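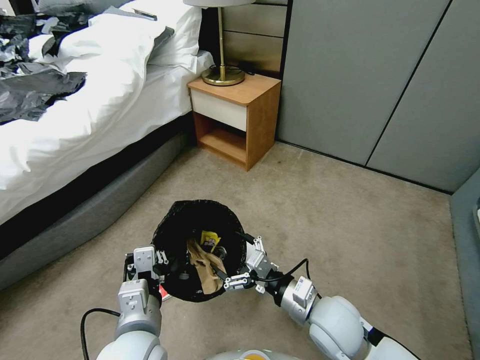 Bedroom corner, nightstand between the bed and the wardrobe

Ticket: left channel dropping out on the Ganetti live album
Opened 9/26/21
Status: solved

First off, I love this record. Two guitars, a horn section that sounds like it's about to climb off the stage, and a slow blues on side two that gives me chills every time! So I was pretty sad when the left channel started cutting out 15 seconds into track 4.

Setup: Stillik turntable, Pillai phono preamp, small powered speakers. The album is the Plaltetti reissue, one of 4,000 pressed.

Tried so far:
- Cleaned the record, both sides. Same dropout, same spot.
- Swapped left and right cables at the preamp. Dropout moved to the right speaker, so the speakers are fine.
- Played a different record (an old soul compilation, great bass). Dropout again, 20 minutes in. So it isn't the pressing, hooray!

Update: pulled the headshell and found the white wire barely hanging on to its pin. Pushed it back on with tweezers, very gently, and put everything back together. Reset the tracking force while I was in there.

Update 2: played the whole album twice. No dropouts, and wow, the trumpet solo on track 4 is way out on the left, exactly the part I'd been missing. The crowd noise (700 people in that hall, says the sleeve) wraps right around you now.

Still open: slight hum with the volume all the way up. It was there in April too, and I can't hear it once the music starts. Will try moving the ground wire next.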